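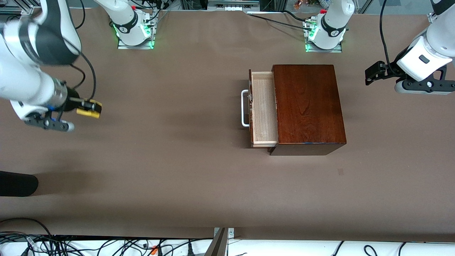 Progress Report to the Schwaiger Fund
Project: Two-Arm Household Handling Bench
Grant holder: Gurkville Shared Workshop
Reporting period: July to December
Prepared by: Ekua Dogbe, project lead

1. Summary

The project remains within its approved scope. Both arms are installed and commissioned on the common table, the drawer-opening task has moved from single trials to regular sessions, and the training of members has begun. One milestone, the public demonstration, has been moved to March with the Fund's agreement. Spending to date is below forecast, mainly as a result of the lower cost of the second base plate.

2. Work completed

2.1 Table and mounting

The two arm bases are fixed to metal plates along the far edge of the table, so that both arms reach in over the work surface. The table is covered in matte brown paper. An earlier white laminate surface produced glare in the afternoon, and Trygve Lindholm recommended the change after comparing recordings from the two surfaces. The paper is replaced when it becomes marked or creased.

The plates were cut and drilled in the workshop by Mr Lindholm and Akua Aryee. The first plate was drilled 12 mm out of position and had to be remade. The cost of the additional material was met from the workshop's own funds and has not been charged to the grant.

2.2 Grippers

Both arms carry parallel grippers. Yellow finger pads are fitted to one gripper, while the other has plain black fingers. This arrangement will stay in place until the comparison described in section 4 is complete. Spare pads have been ordered from Drodel.

2.3 The drawer task

The test piece is a small wooden chest of drawers with a glossy reddish-brown finish. It has a pale wood drawer with a white bowed handle, which stands far enough from the front for the fingers to close on it. The task is to take the handle, draw the drawer out, place an article inside and push the drawer closed. One arm works the drawer and the other holds the chest steady where required.

In the final set of trials for the period, the drawer was opened and closed without assistance on 30 of 46 attempts. Most of the remaining attempts failed when the chest turned on the paper as the drawer was pulled. Failures at the handle itself have become uncommon since the approach speed was reduced. The placing step has been tried separately and is not included in this result.

2.4 Control software

Eylül Kurtuluş has completed the first version of the session software, known within the workshop as Tundier. It records the position of both arms throughout each trial and allows the operator to mark the outcome at the end. Almost 1000 trials of all kinds, including short movement tests, have now been stored. A second copy of the records is kept off site.

3. Matters requiring attention

Cabling. The cables along the near side of the table need to be put in order before visitors are admitted. Covered trunking has been priced and will be fitted in January.

Operator time. Sessions depend on two trained members being present. Gifty Fiadzo has prepared a short training course, and four members have completed it. The written procedure now requires the second member to remain within reach of the stop button while either arm is powered.

Storage. The spare parts cupboard is shared with the woodworking group and is full. The workshop has offered a lockable cabinet in the rear store at no charge.

4. Work planned for the next period

Compare the two types of finger on the same handle, using an equal number of trials for each.
Test a low stop fixed to the table behind the chest, and a weight placed in its base, as two ways of preventing it from turning.
Combine the opening, placing and closing steps in a single trial.
Fit the trunking and complete the electrical inspection.
Hold the public demonstration in March.

5. Budget

No change to the total grant is sought. The workshop requests approval to move the unspent portion of the mounting allowance to consumables, chiefly finger pads and paper. A revised budget table is supplied separately, together with receipts for the period.

Questions regarding this report may be directed to Ekua Dogbe at the workshop office. Technical enquiries will be passed to Mr Lindholm.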